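Irnell Water District: Frequently Asked Questions on Water Hardness and Softeners

Last revised March 2003

What is hardness?
Hardness is the amount of dissolved calcium and magnesium in water. It is reported either in milligrams per liter as calcium carbonate or in grains per gallon. One grain per gallon equals 17.1 milligrams per liter.

Does the District soften the water before it reaches my home?
No. Water from the Keane wellfield is filtered and disinfected only. Water from the Mamham intake is also settled before filtration. Neither plant removes hardness.

Why did my water change in December?
The Keane wells are taken off line in December for pump inspection, and the Hostton zone is fed from Mamham until they return to service. Mamham water is softer. Customers with a softener that regenerates on a timer may lower the setting during this period. Metered softeners adjust themselves.

Is hard water a health concern?
There is no federal limit for hardness in drinking water. The effects are on plumbing and appliances: scale in water heaters, spotting on glassware, and higher soap use.

What number do I enter on my softener?
Most control valves ask for grains per gallon. Use the figure for your zone from the table mailed with your bill. If your water comes from a private well, have it tested first. Iron in well water has to be added to the hardness setting, and the amount differs by manufacturer.

How often should a softener regenerate?
Divide the capacity of the unit in grains by the hardness of the water. The result is the number of gallons treated between cycles. Subtract one day of household use as a reserve. A unit that treats 1,490 gallons per cycle, in a household that keeps 700 gallons in reserve, should be set to start at 790 gallons.

Can I use any kind of salt?
Pellets, solar crystals and rock salt all work. Rock salt leaves more insoluble matter in the brine tank, so the tank has to be cleaned more often. Do not mix pellets and rock salt in one tank.

The salt level never goes down. What is wrong?
Check for a salt bridge, a hard crust with an empty space under it. Push a broom handle down through the salt. If it meets a crust, break it up gently and do not strike the tank wall. If there is no bridge, inspect the brine line and the injector for blockage.

Should outside faucets be softened?
Outside faucets are normally piped ahead of the softener. Softened water adds sodium to soil and uses up capacity on irrigation.

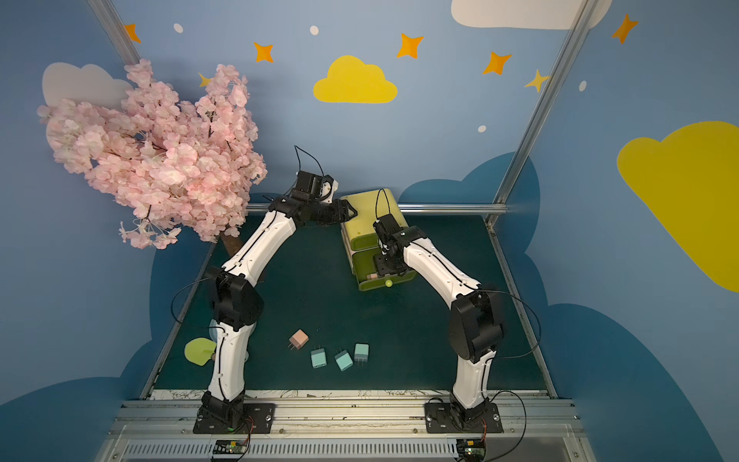

Where should the softener drain line end?
Run it to a floor drain, standpipe or laundry sink with an air gap above the flood rim. The gap must be at least twice the inside diameter of the drain line. A direct connection to the sewer is a cross-connection and will fail inspection.

Do I need a permit?
A plumbing permit is required for a new installation. Replacing a unit in the same location, with no change to the piping, does not require one.

Will the District test my water?
Hardness is tested free of charge for District customers. Bring a pint of cold water in a clean container to the Hostton office. Results are ready in 3 working days. Samples from private wells are not accepted.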